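Television and Its Audiences
Week 4 handout: Who really votes on talent shows?
Instructor: Gunvor Nygård

Read the Diệp chapter before class. Kiều Diệp argues that phone voting turned viewers into "co-producers." I'd like you to doubt that. A viewer who picks between finalists the producers chose, edited and put in running order has a pretty small say.
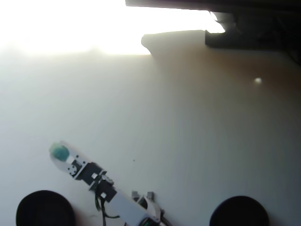
Start with the running order. Acts that sing last are fresh in people's minds when the lines open. Diệp gives this one paragraph and moves on. She also takes the press office at its word on turnout, which I wouldn't.

Our main case is Skutthorpe Sings, a regional contest with 164 auditions and a final decided by text message. The winner beat the runner-up by 300 votes. The show called that "the people's choice." Voters could send as many texts as they liked, so we have no idea how many people that was. 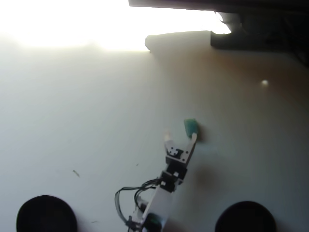

Then there is the judges' save. If the panel can bring back an act the public dropped, what was the vote for? Fans of the format say it adds drama – fine, but that is a claim about drama and it tells us nothing about fairness.

For class, write one page on either the running order or the save. Use an episode you have watched all the way through. Clips don't count – they leave out the filler, and the filler is where the favorites get built up.

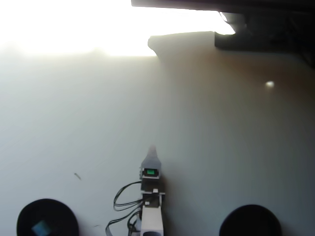 Fig. 3. Pale surface with glare.

Papers are due at the start of the first class in October.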